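Getting the table ready

Before you unpack anything else in the Jusasine kit, sort out your table and trays. I skipped this bit the first time and spent an evening picking beads out of the carpet.

1. Clear the table and wipe it down with a dry cloth. If yours is bare wood like mine, run your hand along the grain -- any rough patch will snag the bead thread.

2. Put the turquoise tray in the middle, long side towards you or not, whichever suits your elbows. I sort colours in it.

3. Set the smaller black tray to its right, as close as you can get it. Pale beads show up beautifully against the black!

4. Leave both trays empty until you've read section 2. The big bag holds roughly 900 beads (I do mean big), so don't tip it all in at once.

Note: the black tray has a shiny bottom and bounces the light back at you. If it bothers you, shift your lamp a bit, or lay a scrap of felt inside.

Caution: keep hot mugs off the trays. They're plastic, and I've already ruined one from my old Huanca set.

My own table with both trays set out, ready for sorting: 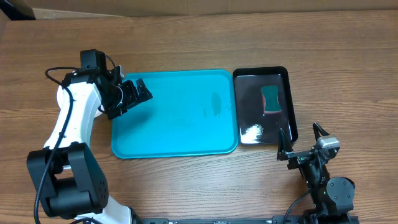
Jusasine Bead Kit Guide -- Page 2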